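Gripper trials: parallel jaw against three-finger, in simulation first

Mar 25, 2021

The automation group has finished the first round of its gripper comparison. The job in question is the tote line at the Karagiannis building, where an arm has to reach between tall cartons and pull out flat boxes by one edge. The old suction cup works on clean cardboard and fails on anything dusty or taped, so we are looking for a mechanical gripper to take its place.

Two candidates made the list. The first is the Stomura parallel gripper, a plain two-finger unit with long flat fingers. The second is the Bonda, which has three fingers on a round base and can close in a few different patterns. Both fit the wrist flange we already use. Prices were close enough that cost did not decide anything.

We ran both in the simulator before putting either one on an arm. The shop arm is booked for palletizing work most days, and a crash in the simulator costs nothing but a restart. The Wistex controller accepts the same motion files in both places, so whatever we write now can be loaded on the real arm later with only the speed limits changed.

The test set was 248 pick positions, taken from the tote layouts logged last October. Each position was run 12 times for each gripper, with small changes in box angle and starting height. A run counted as good if the box came up and stayed up through a short move to the side. A run counted as bad if the box slipped, or if any part of the gripper touched something it was not supposed to touch. Bumping a neighbor carton counts as bad even when the pick works.

Of the 2,976 Stomura runs, 2,935 were good. Most of the bad ones were contact with a neighbor carton on the way down, and they bunched up in the tightest layouts. The Bonda held boxes just as firmly once it had them, but its round base needs more room, and it hit something in far more of the narrow positions. In open layouts there was little to choose between the two.

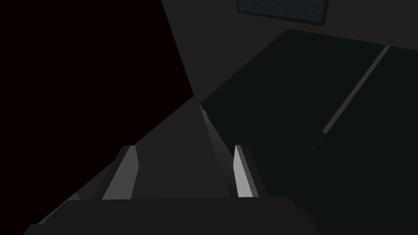
View from behind the palm in the simulator, fingers open and nothing held, with large dark shapes to either side.

We spent extra time on the camera view. The plan is to mount a small camera at the wrist, and the people writing the vision code wanted to know how much of the target the gripper would hide. Long fingers are good for reach and bad for sight. With the two-finger unit there is at least a clear gap to look through while the jaws are open. The third finger on the Bonda sits in the middle of the view from most wrist angles, and turning the wrist to clear it uses up joint travel we need for the reach.

Lighting was left low and even for this round. The models are simple shapes with flat shading, so the vision results should be read with care. Real cartons have print, tape and shine, and the edge finder will behave differently on them. Dark boxes gave it the most trouble. The next set of models will have surface textures and a brighter overhead light.

A few notes for anyone who wants to repeat the runs:

Use version 3 of the finger model. The earlier ones have the wrong tip angle and will report contacts that should not be there.

Set the approach speed in the motion file, not in the viewer. The viewer setting only changes playback.

Save the contact log before you reset. The reset clears it without asking.

The Stomura goes on the shop arm next. We will start with the open layouts at low speed and work toward the narrow ones, using empty cartons at first. The Bonda stays on the shelf for now, but it has not been ruled out for the returns bench, where the items are odd shapes and there is plenty of space around them.

Run files and contact logs are in the shared folder under gripper trials. If your area has a picking job you would like added to the test set, send the tote layout and box sizes to the automation group. Drawings are best, but a sketch with measurements is fine.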